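Asunto: Re: [orden-mesa] La caja transparente, otra vez
De: Indrek Ramanauskas
Para: lista orden-mesa

Kadri Eglītis escribió:
> Llevo 2 tardes con el escritorio y sigo igual. Lo que tiene sitio ya
> está en su sitio. El problema es el resto: pinzas del pelo, cordones,
> tarjetas, llaveros. Grażyna dice que una caja por categoría y
> etiqueta en la tapa. ¿Alguien lo ha hecho y sigue vivo?
> K.

Kadri:

Lo hice en octubre, con 9 cajas etiquetadas. Una decía «Cables cortos» y otra «Cables no tan cortos», y con eso creo que queda contada la historia. A las pocas semanas había más cajas que mesa, y para guardar un bolígrafo tenía que tomar una decisión filosófica.

Ahora uso una sola caja de plástico transparente, en el centro de la mesa, sin tapa y sin etiqueta. Dentro va lo que no pertenece a ninguna familia conocida. Grażyna Kubiak lo llama rendirse. Yo lo llamo método, que suena mejor y ocupa lo mismo.

Las reglas son pocas. Lo alto, al fondo, contra la pared: botellas, estuches, cualquier cosa que tape lo demás si la pones delante. El papel escrito se queda de pie, porque tumbado desaparece debajo de algo en menos de una hora. Las bolsas de tela, a la caja, aunque estén vacías — sobre todo si están vacías.
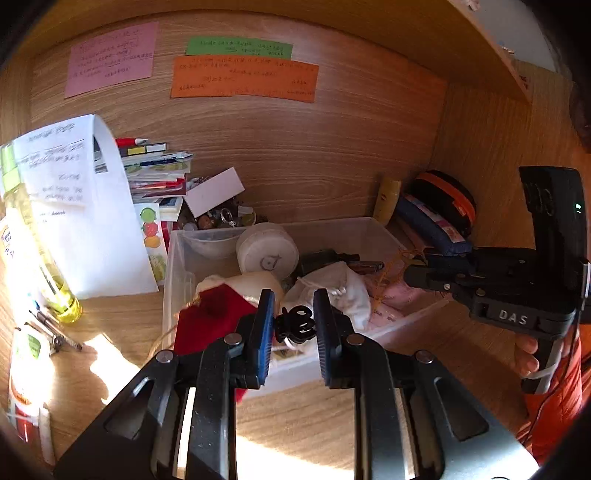 Lo que sigo sin resolver es el montón de la izquierda. Tarjetas, un boli de capuchón rojo, cuentas, llaveros, una hoja de pegatinas de frutas que no pienso tirar. Ilari Nieminen propuso en esta misma lista darle al montón un plazo de 24 horas y luego vaciarlo sin mirar. Lo probé una vez y estuve media mañana buscando una llave en la basura, así que gracias, Ilari.

También tengo pendiente el gorro navideño, o lo que queda de él, que vive en la caja todo el año. Kristaps sostiene que lo de temporada va al altillo. Kristaps tiene altillo.

En cuanto a las pinzas del pelo: a la caja, con el cordón naranja, y que se enreden entre ellos. Si aparece una segunda, ya hablaremos de categorías.

Mándanos foto cuando acabes, o cuando te canses.

Indrek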